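Section 7: Setting out the fruit basket

The Zudow oval basket is supplied for display tables in Koller reception rooms. It should be set out before visitors are admitted.

1. Clear the white table and wipe it with a soft, damp cloth. Allow it to dry.
2. Place the basket on its base, with the scalloped rim uppermost.
3. Keep bananas on the table beside the basket until its position has been settled. 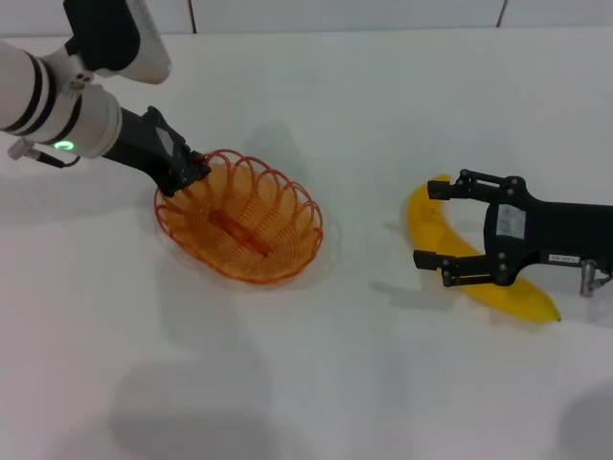

Page last changed: Monday, February 13, 2023

4. Inspect the inside of the basket, including the looped sides. Remove any crumbs or stalks.
5. Lay the bananas along the length of the basket. Do not force fruit between the loops.

Note: The central strip runs lengthwise along the base. Heavier fruit should be placed over it.

Caution: Do not lift a filled basket by the rim. Support it from beneath with both hands.

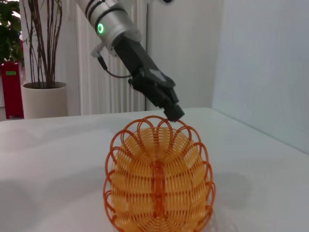
Fig. 10. Oval basket, interior and scalloped rim.

6. Empty the basket at the close of each day and brush out the weave. Strong cleaning agents must not be used.

Replacement baskets may be ordered from Justitz under part number 1676. Stock is not dispatched in July.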